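Clokuscombe put out another online slot this month and my replies are full of people telling me it's the one that pays. So, a thread.

The game is Harvest Bell. Five reels, a village green, a church bell as the bonus symbol. It's pretty. I have no complaint with the artwork and I'd happily hang the pumpkin cart on a wall.

My complaint is with the banner, which says "bonus round every 11 spins." Go read the rules page. What it says there is that a bell lands somewhere on the reels every 11 spins on average. You need three of them at once for the bonus. Those are very different sentences.

I played it in demo mode over two evenings, 370 spins, writing each one down like a lunatic. Two bonus rounds. One paid less than the spin that triggered it.
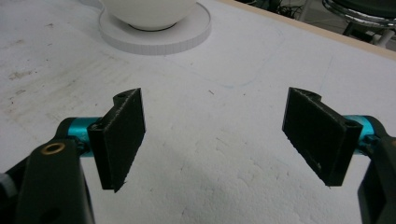 And before anyone says it: yes, I know 370 spins proves nothing. That's sort of my point. If it proves nothing when I do it, it also proves nothing when Davoud Zamani posts his big win and says the game is "running hot." Slots don't run hot. Each spin is its own thing.

Davoud's review site, Pemum, gave it a glowing write-up within hours of launch. Scroll to the bottom and there's a sign-up button for the casino hosting it. Scroll a bit further and there's a line in pale gray saying the site earns a commission. Make of that what you like.

Wissam Saliba asked me about the "gamble" feature, where you guess red or black to double a win. It's the fairest-looking part of the whole game, going by the rules page, and also the quickest way to hand back whatever you just won. I used it four times and lost three.

Then there's the welcome offer. Deposit, get matched, plus 135 free spins. Sounds generous until you reach the playthrough terms. Winnings from the free spins have to be wagered 40 times over before you can take anything out, and there's a cap on the amount.

Liya Tefera did the math on that cap and posted it under my last thread. Her answer was that a lucky player walks away with 164 dollars at the very most. I've checked it twice and I can't find a mistake.

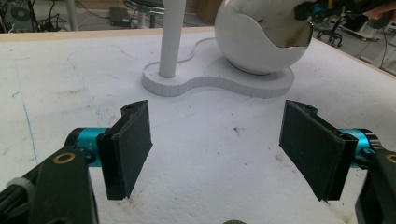
White table, two black finger pads, a lot of space in between.

Somebody called Marwan Rizk (hi Marwan) says I'm a killjoy and that people know what they're signing up for. Maybe some do. I read these pages as a hobby and it took me more than one pass to find the return figure, which sits in a help menu behind a tiny question mark.

It also comes as a range. The casino picks which version it runs. So when a review quotes one number, ask which casino it was checked at - most of them just copy the highest.

Things I did like: the sound can be switched off completely, autoplay stops when a bonus lands, and the bell animation can be skipped. Low bar, but plenty of games trip over it.

Next up is the Soomro one with the lighthouse. Cayetano Barrios swears the free spins retrigger all the time. I've asked him for his notes. So far he's sent me a thumbs up.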